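Plernik Museum Opens Perfume History Wing With Free Admission Through December

PLERNIK, November 1, 2024 – The Plernik Museum of Trade and Craft today opened its new Worku Wing, a permanent home for the museum's collection of perfume bottles, labels, ledgers and shop fittings. The wing holds 668 objects, most of which have been in storage since the museum left its former building on Adberg Street.

The opening follows a renovation of the museum's east side. Work included new climate controls, a reading room for researchers and step-free access from the parking lot.

"Perfume was one of the trades that built this town, and residents have asked us for years when the collection would return to public view," said Vasiliki Pappas, director of the museum. "We are pleased to welcome them back."

The first temporary exhibition, "Sold by the Ounce," was organized by curator Bereket Beyene and runs for six months. It follows local druggists and department stores as they moved from refilling customers' own bottles to selling sealed ones. A total of 238 items are on display, including order books on loan from the family of a former Adberg Street merchant.

School groups may book guided visits beginning in December. Each visit includes a session on shape and packaging design, led by education manager Bontu Gudeta, and is open to students age 12 and older. Teachers will receive classroom materials before their visit. 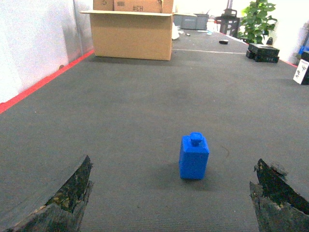
The Worku Wing was funded by a grant from the Noltamico Foundation and by individual gifts. Admission to the wing is free through the end of the year, after which regular museum rates will apply. Researchers who wish to use the reading room should write to the collections office in advance.

Media contact: Ravinder Melnyk, Communications Office | © 2024 Plernik Museum of Trade and Craft | Back to top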